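缶の並べ方に一家言ある人の話を聞く

「まず、ラベルの向きはあきらめてください」

取材を始めて最初に言われたのがこれだった。ゴブナット・ヘイズさんは、共同の作業場「イルナッハ」で飲み物の棚をまかされている。肩書きはとくにない。本人いわく「缶の人」で、郵便物にもときどきそう書かれてくるらしい。

イルナッハの床は灰色のコンクリートで、冬は足もとから冷える。話を聞いたのは12月の午後4時ごろ、温かいお茶がほしくなる時間だったが、出てきたのは炭酸飲料だった。

「お茶は管轄外です」とヘイズさんは言う。

彼女のやり方は、缶をいきなり棚に入れず、いったん板の上に並べるところから始まる。縦横3本ずつ、合わせて9本。色は列でそろえる。箱からそのまま冷蔵庫に移せば早いのでは、と聞いてみた。

「早いですよ。それで奥に何が入っているのか、誰もわからなくなるんです。去年の夏、いちばん奥からヴァルトデールのジンジャーエールが2本出てきました。いつのものか、私は調べないことにしました」

板に並べておけば、何色が足りないかは一目でわかる。赤い列に緑が1本まじっていると、通りかかった人が勝手に直していくこともあるという。

「注意書きを貼っても読まれませんけど、列が乱れているのは気になるみたいですね。人間の親切心というより、かゆみに近いものだと思います」

間隔については譲れない考えがある。缶どうしはくっつけてかまわないが、列と列のあいだは少しあける。指が入らないと、手前の缶を倒さずに奥の缶を取れないからだ。理想は指2本分。3本分になると「もう散らかりです」と手厳しい。

もっとも、理想と実際は別の話らしい。1本だけ少し離れていたり、後ろにずれていたりするのはしょっちゅうで、それを見るたびに直したくなるのかとたずねると、しばらく黙ってから答えた。

「直しません。直し始めると、その日の仕事がそれで終わるので」

一度だけ、本当に終わった日があったそうだ。作業場の催しで缶を100本並べることになり、朝から取りかかって、最後の列がまっすぐになったころには客が帰り始めていた。飲まれたのは60本。残りはまた板にのせて棚に戻した。

同じ作業場で木工をしているドナル・ヘネシーさんは、この並べ方に懐疑的だ。

「飲んだら味は同じでしょう。私は手前から取ります。彼女は左奥から取れと言う。左奥は遠いんですよ」

この件について二人の意見は2年間かみ合っていない。ヘイズさんに伝えると、「手前から取ると、手前に穴があくでしょう。穴のあいた列を見ながら仕事をする気持ちを考えてほしい」とのことだった。ヘネシーさんの返事は「考えたことがない」。

板にもこだわりがあるのかと思ったら、そこは案外そっけない。明るい茶色のほうが缶の色が見やすい、というくらいで、縁の飾りも持ち手もいらない。以前、知り合いから「ジーハ」という立派な盆を贈られたが、底がわずかに反っていて、缶を置くとかたかた鳴った。いまは植木鉢の下に敷いてある。

「いい盆です。鉢は文句を言いませんし」

並べる順番は、奥の列から手前へ。ふたの銀色が上から見えるように、缶の上には何も重ねない。二段積みは、彼女の前では話題にしないほうがいい。ヘネシーさんが一度やったときは、翌朝、作業台に「下の段にも暮らしがある」と書いた紙が置かれていたという。書いたのは自分ではない、とヘイズさんは言っている。

帰りぎわに、好きな缶を持っていっていいと言われた。左奥に手をのばすと、彼女は満足そうにうなずいた。確かに遠かった。 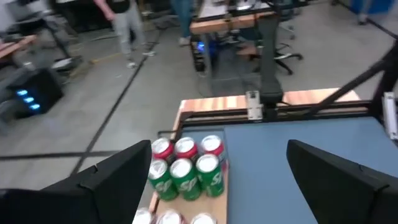
板に並んだ缶。奥の列は赤、中央の列は緑。イルナッハの作業場で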